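Chapter 19
Comparing Grippers on Small Parts

The last chapter dealt with single grippers: how the jaws move, how grip force is set, and how to read a data sheet. Now we put two or more grippers on the same job and ask which one does it better. The job used through most of the chapter is moving clear tubes between racks. It is a small job, it needs little equipment, and it goes wrong in enough different ways to be worth studying.

By the end of the chapter you should be able to write a test plan for a gripper comparison, run it on a tabletop, record the results in a form someone else can use, and say what the results do and do not support. You will need the material on contact and friction from Chapter 2. If you skipped it, go back and read the sections on point contact and line contact before you start the exercises.

19.1 What is being compared

A gripper never works alone. When a tube slips, the cause may be the finger pads, the jaw opening, the controller that closes the jaws, the arm that put the gripper a little too low, or the camera that reported the wrong position. A comparison that changes two of these at once can't tell you which one mattered.

For this reason the chapter moves from simple setups to full ones. In the first, a person holds the gripper by hand and carries it to the part. There is no arm and no motion planning. The person supplies the reach, the aim and a good deal of judgment. In the second, the same fingers are mounted on an arm and driven by a person at a distance. In the third, the arm runs from a program. Each setup adds something that can fail, and the records from the earlier ones help you decide where a new failure came from.

Hand-held trials are quick. A new finger shape can be tried a few minutes after it is printed. They also have a known weakness. People are very good at making up for poor tools. A person who feels a tube begin to slide will tilt the wrist without being told to, and the trial will go down as a success. Section 19.4 gives a scoring sheet with a separate column for saves of this kind. Use it from the first trial on. It is very hard to go back and fill it in later.

19.2 The task

The tube task has four steps: approach, grasp, lift and place. They are scored separately. A trial in which the tube was lifted cleanly and then caught on the rim of the hole is a different result from one in which the fingers never closed on it, and a single pass or fail mark would hide that.

Two kinds of rack are used. A metal rack with a perforated top plate and a lower tier guides the tube at two heights, so a tube that has started into the hole still has to find the second opening. A plastic rack is lighter and will slide on a smooth board if the fingers push against it. Students are often surprised by how many of their failures are rack failures. The tube was held correctly the whole time, but the rack moved.

Three features of the task separate one gripper from another.

Finger width. Neighboring tubes limit the space the fingers have to work in. A wide tip holds a tube steadily but may strike the tube in the next hole on the way down. A narrow tip clears the neighbors and lets the tube swing.

Jaw opening. A wide opening forgives a poor approach. It also takes up room, and near the end of a rack an open jaw may reach well past the last row of holes.

Sight line. The person or the camera has to see the tip of the tube as it meets the hole. Clear tubes make this difficult. Against a pale board the outline of the tube nearly disappears, and against shiny metal it can be mistaken for a reflection. If your camera results are much worse than your hand results, check this before you blame the gripper.

19.3 The Trimerholm trials

Many of the numbers and records in this chapter come from a set of trials run for the Trimerholm laboratory course. The course compared two finger designs, which we call the Ploline fingers and the Luo fingers after the projects that produced them. The Ploline fingers are broad, with angled tips. The Luo fingers are narrow and nearly straight. Later in the chapter both are moved to an arm run by a Vudance controller.

Each design was given 100 hand-held trials. The order was mixed so that neither design got all the early trials, when the operators were still learning, or all the late ones, when they were tired. The racks were set back to marked positions between trials. Tubes left lying across the rack were counted as part of the starting layout and were recorded on the sheet.

The first day of trials had to be thrown out. The operators had been told to "place the tube" and had taken this to mean different things. Some let go as soon as the tube entered the hole. Others pushed down until it reached the bottom. The two groups produced times that could not be put in the same table, and no amount of work afterward could sort them out. The instruction was rewritten to say that the jaws must stay closed until the tube stops moving down. One sentence fixed it, and the trials began again.

Notice what kind of mistake this was. The grippers, the racks and the timing were all fine. The written procedure left a gap, and each operator filled it in a sensible way. When you write your own plan in Exercise 2, give it to a classmate who has not heard you talk about it and watch what they do. Don't answer questions while they work. Write the questions down.

19.4 What to record

A trial sheet should hold at least the following:

- the finger design and the jaw opening at the start
- which rack the tube left and which rack it went to
- the hole positions, by row and column
- a result for each of the four steps
- whether the operator made a save
- whether a rack moved
- the time from first motion to release

Video is useful, but it doesn't replace the sheet. A view from head height shows the racks and the hands well and shows the depth of a tube in a hole poorly. The fingers and the operator's own hands also cover part of the rack for much of the trial. If tube depth matters to your question, look at the tube after release and write down what you find.

Record which hand was used. In two-handed work the hands often take different roles, with one gripper held ready over one rack while the other goes for a tube. Scores from the two hands should be kept apart until you have looked at both. In the Trimerholm records, 22 of the failures on the first good day came from the hand the operator did not usually write with, and a table that mixed the hands would have charged them to whichever fingers happened to be on that side.

Cables deserve a line on the sheet as well. A cable that pulls on the gripper changes how it feels and where it can go. Let it hang in the same way for every trial - if it snags, stop and note it.

19.5 What a comparison can support

Suppose the broad fingers drop fewer tubes and bump more neighbors. Which design is better? The trials can't answer that. They can say how often each thing happened, under these conditions, with these racks and these people. If a dropped tube means a lost sample and a bumped neighbor means nothing, the broad fingers are the right choice. In a crowded rack where every tube must stay still, they may be the wrong one. Decide before the trials which kind of failure costs more, and write the decision down with the date.

Be careful also about carrying hand results over to an arm. An order found by hand (this design first, that one second) may hold or may turn around. The arm doesn't tilt its wrist when the tube begins to slide. Section 19.7 shows one case of each.

Before reading on, study the view of the tabletop at the end of this opening and sketch where you would set the start position for each hand. Keep the sketch for Exercise 1.

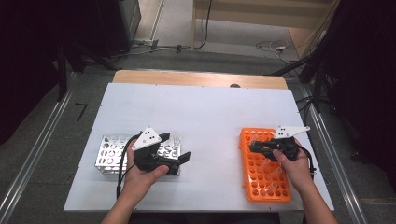

Text by the Trimerholm laboratory course staff | Jun 27, 2023

Figure 19.1 Two-handed work with hand-held grippers at a metal rack and an orange plastic rack. The jaws of the left gripper are open over the metal rack, with one finger reaching past the rack's right end. The jaws of the right gripper are close together, above the upper left holes of the orange rack and next to a clear tube. Compare the direction each gripper points with the direction its rack lies, and mark on your sketch any tube that would limit a straight approach.

Contact the Trimerholm course office | Copyright 2023 Trimerholm | Back to top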